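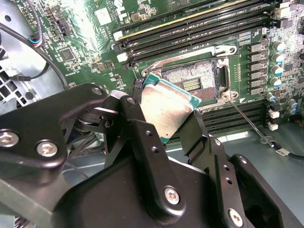 Lomamthorpe Computer Club, Writing Group

The Man at the Edge

by Afroza's neighbour, who was asked to change the names and didn't

Afroza Cassim had been looking after the unofficial widescreen fix for Grunemier for so long that she had forgotten whether she liked the game. It had come out in 2000, on two discs, from a studio called Figueiredo that went broke the following winter. You played a customs inspector on a foggy island. You inspected things. There was a murder, eventually, if you filled in the forms in the right order.

The game ran at one resolution and believed firmly in square monitors. Afroza's fix persuaded it otherwise. You copied a file into the install folder, opened a second file in Notepad, typed in your screen's width and height, and then wrote to Afroza to say it didn't work.

She had a saved reply for this. It asked whether the person had copied the file into the install folder.

The email from Ingrid Schumacher arrived in July, in the middle of a cold snap, when Afroza was at her desk in a dressing gown and a beanie with the cat on the only warm part of the computer. It had a subject line, which put it ahead of most.

"Your fix works very well," it said. "I would like you to make it work less well. On the harbour map there is now a man on the left. Please put him back."

Afroza sent the saved reply.

"I have copied the file into the install folder," wrote Ingrid Schumacher. "He is next to the crane."

So Afroza loaded the harbour. She had walked through it more times than she had walked through her own town's harbour, which in fairness was a boat ramp and a toilet block. She turned off the fog, which could only be done by setting it to a negative number, and went and stood where the inspector stands when the ferry comes in. On the far left, past where an old monitor would have stopped, was a man in a brown coat.

He had no name when you hovered over him. He had no dialogue. He didn't throw a shadow, but then Grunemier was stingy with shadows and gave them only to people with speaking parts. He was looking across the screen at the ferry with his hands in his pockets, and when the cutscene ended he went out like a light.

She tried the lighthouse, and he was behind the woodpile. At the bonded warehouse he was at the end of the aisle, facing the wrong way. In the vicar's kitchen, where he had no business at all, he stood half inside the pantry.

Afroza did what any responsible maintainer would do and posted it on the forum, where it was explained to her within minutes by people who had not loaded the game. He was the murderer. He was a leftover from the demo. He was the vicar's brother, cut for budget, and there was a magazine interview that proved it, which the poster's mum had thrown out. A user called sateo327 said that he was obviously a placeholder used to measure door heights, and that everyone knew this, and that Afroza's fix had also broken his joystick.

The fix had never touched joysticks. She wrote back to say so. It took most of an evening, and at the end of it she had somehow agreed to look into the joystick.

"He isn't a placeholder," wrote Ingrid Schumacher, who had evidently been reading along. "He was a placeholder for one week. Then he was Tomas."

She had done the backgrounds, she said. All of them, and the fog as well, and she was sorry about the fog. Tomas had done the cameras. He was extremely proud of his cameras. He used to say that he knew to the pixel what a player could see, and that anything beyond it was wasted work and wasted memory, and he went around the office saying this to people who were trying to eat. So she had modelled him, coat and all, and stood him one pixel outside every shot in the game. The plan had been to tell him at the launch party.

"And did you?" wrote Afroza.

There was a gap of several days. In that time Afroza released version 10, which did nothing for joysticks but said in the notes that it improved them. Sateo327 reported a great improvement.

"There was no launch party," Ingrid wrote. "There was a man who came for the chairs. After that I moved and he moved, and it isn't a thing you put in a Christmas card. Now your file has gone and told everybody but him. I don't object to the joke coming out. I object to it coming out on a forum."

Afroza considered her options. She could clip him properly, which meant finding every camera in the game and working out what it had been pointed at before she came along and widened it. She could delete the model, which crashed the warehouse. She spent a weekend on the first and got as far as the lighthouse, where she managed to hide Tomas and also the sea.

In the end she added a line to the settings file. It went right at the bottom, under the one for subtitle size, and it said ShowTomas=0. She wrote the help text for it twice. The first go explained the whole thing, and she took that out and put: "Leave this alone unless you are Tomas."

Version 11 went up in October 2021. The usual people wrote to say it didn't work. Two of them had changed the line to 1 and wanted it known that they weren't Tomas and it had let them do it anyway, which they considered a security hole. One wanted ShowTomas=2. Afroza asked what that would do and he said he'd assumed she would know.

Ingrid sent a short note to say the harbour looked right again, and that the fog was still too thick, and that this was her own fault.

About a fortnight later there was one more, from an address Afroza didn't recognise, with no subject line and a log file attached. The writer had found the fix by accident while looking for something to show his daughter. He had read the settings file to the end, as he always did, and had a question about the last line. He also wished to point out that the lighthouse camera was off by five pixels, and had not been when he left it.

Afroza opened the saved reply, looked at it for a while, and closed it again. Then she went to find Ingrid's address.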